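Search this site Enter keywords Go

Student Projects
Reading time: 5 min

Teaching two arms to tidy by remote control
Project report, January 2018

1. What we set out to do

Our group was given one term to get a pair of small robot arms doing a household task they had not been programmed for step by step. A person would drive the arms through the task, the movements would be recorded, and a model trained on those recordings would then try to do it alone. We called the project Clotby, after the name already written on the cupboard where the arms were kept.

We chose tidying small objects. The final task list had three parts: close the lid of a jewelry box, move a plate from a stand to the table, and put a snack packet into a wire basket. We had a fourth task, hanging a mug on a hook, which we dropped in October for reasons given in section 4.

2. Setting up

The two arms are fixed to a rail at the front of the table and work inside an enclosure. The software that passes the operator's movements to them is called Mokora. It was written by an earlier year group and came with four pages of notes, two of which were about a different version. Getting it to run took us longer than we had planned, mainly because the left and right arms were swapped in the settings file.

The operator sits at a second table and holds a pair of smaller arms, which have the same joints as the ones in the enclosure. Moving a small arm moves the large one. Squeezing the handle closes the gripper. There is no sense of touch passed back to the hand, so the operator has to judge everything by eye.

We also tried teaching by hand, which means holding the robot arm itself and pushing it through the movement with the motors slack. This was good for single-arm tasks. It was no use for the jewelry box, where both arms are needed, because the person's own arms got in the way of the camera and it was hard to reach both wrists at once. After a week we used remote control for everything.

3. Recording

One recording is one attempt at one task, from the arms at rest to the arms at rest again. We kept 80 recordings of each task for training. Attempts where something was dropped were deleted at first. Later we kept the ones where the operator picked the object up again and carried on, and we think these helped, though we did not have time to test it properly.

Each of us drove the arms in turns of 30 minutes. Past that point the movements became jerky and we began knocking things. The first day produced only 11 recordings worth keeping. By the second week a turn normally gave us more than that.

We found three things made a difference to the quality:

- Going slowly near the object and at normal speed everywhere else. If the whole attempt was slow, the model learned to stop and hover.
- Doing the task the same way each time. One of us closed the lid from the left and the others from the right, and the first model we trained went to the middle and stayed there.
- Moving the objects a little between attempts. When the box was always in the same spot, the model learned the spot.

The second point caused the most argument. We wrote out an agreed order for each task and taped it next to the operator's seat.

4. Problems

The mug was the main one. The handle had to go over the hook at the right angle, and the operator could not see past the gripper to line it up. We tried moving the camera, but then the table was partly hidden for the other tasks. We dropped it from the list and left the hooks where they were.

Cables were the second problem. The wrist cable on the right arm could catch on the lid of the box. We shortened the loop with tape, which was better, but the tape came off twice during recording.

The plate stand slid whenever the plate was pulled at an angle. Putting a pad under it stopped this. We should have done so before recording and not halfway through, as the early plate recordings had to be thrown away.

5. Results

We ran each trained model 10 times per task without an operator. The lid was closed eight times. The plate was moved successfully five times, and in the failures the gripper usually closed just short of the rim. The snack packet went into the basket four times. The packet changes shape when it is gripped, and the model did not cope well with this.

We had hoped to compare our results with those of the Pritchard group, who used the same arms for folding cloths, but they scored part-finished attempts and we did not — the numbers would not have meant the same thing.

6. What we would change

We would agree the order of movements before anyone records anything. We would also record over 80 attempts for the packet and fewer for the lid, which seemed to stop improving early on. A second camera, lower down, would probably have saved the mug task.

The recordings and the settings file are on the shared drive in the folder Zamimero. The next group should check which arm is left.
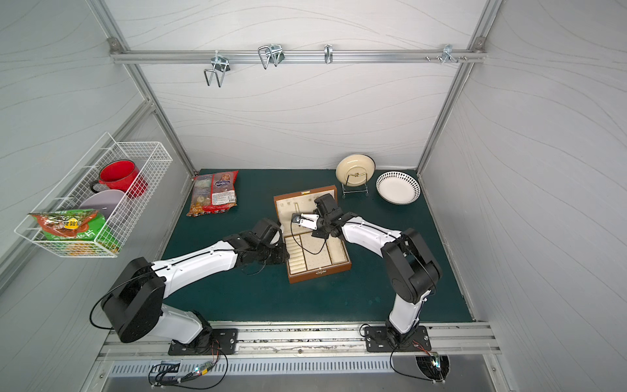 Figure 1. Both arms at the jewelry box, with the right gripper over the open lid.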